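Workshop Care Guide: Storing Small Parts and Circuit Boards in Plastic Bins

Danness Community Workshop, Household and Workshop Guidance Series
Revised 16 May 2020

Open plastic bins are the most widely used form of storage in the Danness workshop. They are light, inexpensive and easy to clean, and they allow a member to see at once whether a part is present. They also collect dust, grit and clippings, and when they are used carelessly they can damage the parts placed in them. The guidance on this page applies to the shared benches and is equally suitable for a home workbench, garage or utility room.

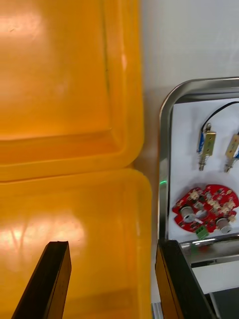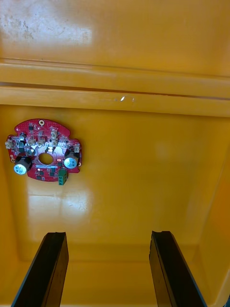
Yellow plastic bins at the bench.

Choosing a bin

Select a bin that allows the part to lie flat. A board that must be stood on edge or pressed against a wall to fit is in the wrong bin. Deep bins are suited to housings, cable and power supplies. Shallow bins and trays are preferred for single boards and for fasteners, which are difficult to pick out of a deep corner.

A light or bright interior is recommended for small parts. Dark screws, washers and clips show clearly against yellow or white plastic and are easily missed against black or gray. Where members are working with pale parts, such as nylon spacers, a darker tray may be used.

Bins with a thick, rounded rim are easier to carry and less likely to split when full. Before buying in quantity, purchase one and load it with the heaviest items it will be expected to hold. Leave it on the shelf for a week. If the walls bow outward or the floor sags, choose a heavier grade.

Ordinary plastic bins and static

Ordinary plastic can hold a static charge. A bare circuit board that is to be used again should be kept in a static-shielding bag, closed at the top, and the bag may then be placed in any clean bin. Boards that are awaiting disposal or are used only for soldering practice may be stored without a bag.

Pink antistatic bags do not offer the same protection as metallized shielding bags. They are acceptable for packing material and hardware stored near electronics. Bags with holes, split seams or heavy creases should be discarded.

Bins made from static-dissipative plastic are available and are usually marked by the manufacturer. Color alone is not a reliable guide. If a bin carries no marking, treat it as ordinary plastic.

Handling boards

Hold a board by its edges. Avoid touching the pads, the connectors and the faces of components. Skin oils can leave a residue that interferes with soldering and may encourage corrosion over time.

Lay boards flat and in a single layer. Boards should not be stacked directly on one another, as the trimmed leads on the underside of one can scratch the surface of the next. If space is limited, place a sheet of antistatic foam between layers and limit the stack to 2 boards.

Boards with irregular outlines or notched edges need additional room. The notches catch on bags, foam and neighboring parts, and a board pulled free in haste may lose a small component. Lift such boards straight up. Do not drag them across the floor of the bin.

Remove batteries before storage, including coin cells. Place them in the battery container by the main door, with tape over the terminals.

Cleaning plastic bins

Bins should be emptied and cleaned at least once each season. The Danness workshop carries out its main cleaning in March, and members are asked to clear personal parts from shared shelves before then.

1. Empty the bin completely onto a clean tray. Check the corners and the channels beneath any ledge, where washers and clipped leads tend to lodge.
2. Tip loose grit into the trash. Use a soft brush for whatever remains. Compressed air is not recommended indoors, as it spreads fine dust to nearby benches.
3. Wash the bin in warm water with a few drops of dish soap. A sponge or soft cloth is sufficient for the walls and floor.
4. Work along ledges and ribs with an old toothbrush.
5. Rinse well and stand the bin upside down on a rack. Leave it overnight.
6. Inspect for moisture before returning any parts. Water held under a rim can run down hours later.

Gray or brown smudges on the inner walls are common in bins that have held metal parts. Most will lift with a paste of baking soda and water, applied with a damp cloth and rubbed lightly in small circles. Allow the paste to stand for ten minutes on stubborn areas. Marks that remain after two treatments are generally scuffs in the plastic itself and may be left alone.

Adhesive left by old labels can be softened with warm soapy water or a little cooking oil, then washed away. Acetone and paint thinner must not be used. They can soften or craze many plastics, and a crazed wall may crack under load. Scouring pads and abrasive powders are also unsuitable, as a scratched surface holds dirt and will be harder to clean next time.

Any bin that has contained leaded solder, flux or soldering waste must be washed in the utility sink and never in a kitchen sink. Wear gloves, and wash your hands afterward. Such bins must not be returned to household use or used for food at any time.

Cleaning stainless steel trays

Stainless trays are used alongside plastic bins for hot work, for disassembly and for sorting fasteners. Wipe them after each session with a damp cloth and a small amount of dish soap. Dry them immediately to avoid water spots.

Fingerprints and light streaks may be removed with white vinegar on a soft cloth. Always wipe in the direction of the grain if the tray has a brushed finish. Polished trays may be wiped in any direction but should be dried with a lint-free cloth. Steel wool is not permitted on workshop trays; it leaves fine particles that rust and that may also cause short circuits if carried onto a board.

Stainless steel conducts electricity. Do not set a powered board on a bare tray. Disconnect the supply first, or place the board on an insulating mat.

Lighting and glare

Glossy plastic and polished metal both reflect overhead light. A bright patch on the floor of a bin can hide a screw or a small component entirely. Before declaring a bin empty, turn it a little on the bench or look into it from the opposite side. A lamp on an adjustable arm, set low and to one side, gives better results than a ceiling fixture.

Where a bench stands under a strong light, matte bin liners are useful. A piece of plain craft felt is suitable for fasteners and tools. Felt should not be used beneath bare boards, for the reasons given under static above.

Labels and records

Place the label on the outer front face of the bin, never on the rim, where it will be worn away by handling. Write in block letters with a permanent marker. A label should state the contents, the condition (working, untested or scrap) and the month in which the bin was filled.

The workshop record currently lists 355 bins in shared storage, of which 121 are assigned to electronic parts. Fasteners are kept by size in the Begum cabinet, which has its own index card in the top drawer. Members who move a bin from one shelf to another should amend the record on the same visit.

At home, a notebook is adequate. Give each bin a number and list its contents on one page. A written list saves opening every bin in the search for one part, and it also helps prevent duplicate purchases.

Placement on the bench

Set bins close together with the rims level, so that parts passed from one to the next do not fall between them. The source bin should be placed on the side of the hand that picks up, and the finished bin or tray on the other. Keep the space directly in front of the worker clear.

Bins should not be placed at the edge of the bench or on top of a power strip. Full bins are to be kept on shelves at or below waist height. Bins stored near a window should be moved periodically, as prolonged sunlight makes some plastics brittle.

Disposal of boards and worn bins

Circuit boards must not be placed in household trash or in the ordinary recycling cart. Members may leave them in the Restora collection crate in the rear hallway. Remove screws, brackets and loose cable first. Boards need not be bagged, but broken glass and leaking components must be reported at the desk and kept separate.

Replace a bin when the floor is cracked, when a corner has split or when the rim flexes sharply under a light load. Check the underside for a recycling symbol and follow local rules. Replacement bins are ordered through Truvenora and are issued at the desk in exchange for the damaged one.

Residents setting up a first parts store may request the printed label sheets, which are supplied in packs of 1,000. One pack may be shared among several households.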